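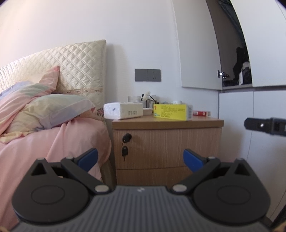
Bedroom 5, Rorton house: bed made up with the pink blanket, lockable nightstand beside it.

Rorton Bedrooms Refit – Progress Report to the Boyer Fund
Saturday, October 27, 2018

Period covered

This report covers the work done since our last one in June. At that point the money had been agreed, the rooms had been measured and nothing had been bought. The bedrooms on the first floor are now furnished and in use. The ground floor is behind, for the reasons given further down.

Beds and bedding

The old metal beds on the first floor have gone. The replacements came from Skidum and have tall quilted headboards in cream. We had budgeted for plain ones, but the quilted ones were end of line and came in at the same price. Residents who sit up to read have said they are more comfortable than the bare rail they had before.

Bedding was left to each resident to choose, within a limit of 70 pounds a bed. This took longer than a bulk order would have done, and it meant a good many small receipts, but the rooms look less alike as a result. Pink and pastel colours have been popular. Some people kept their own pillows and put the allowance towards a better blanket. A few of the larger blankets hang well over the side of the bed, and we have asked staff to fold them back at night where someone gets up in the dark.

Nightstands

Each first-floor room now has a nightstand in light wood, made by Fosar, with an upper and a lower drawer. The upper drawer has a lock. This was the item residents asked for most often when we did the survey, as there was nowhere in the old rooms to keep money, letters or tablets safely.

We have had one recurring problem, with keys. Most people leave the key hanging in the lock, which is their choice, but three have gone missing and Fosar charges for each replacement. We now hold a labelled spare for every drawer in the office.

The tops are big enough for the things people want within reach at night, such as a glass and a packet of tissues. Two residents have asked for a lamp as well. Lamps were not in the original application and we have not bought any.

Ground floor

The ground-floor rooms were due to be finished by now. Damp was found behind the skirting in the back bedroom and the wall had to be treated before any furniture could go against it. The plaster is still drying. The beds for these rooms have been delivered and are stored in the dining room, still wrapped, so meals are being served in two sittings.

Money

The damp treatment cost 600 pounds and was paid from our own repairs budget – none of it has been charged to the grant. There is 500 pounds of the grant unspent, all of it set aside for ground-floor bedding and nightstands. We would like permission to carry this over into the next period.

Next steps

Fit out the ground-floor rooms once the wall is dry.
Order the remaining nightstands from Fosar.
Repeat the residents' survey and send you the results with the final report.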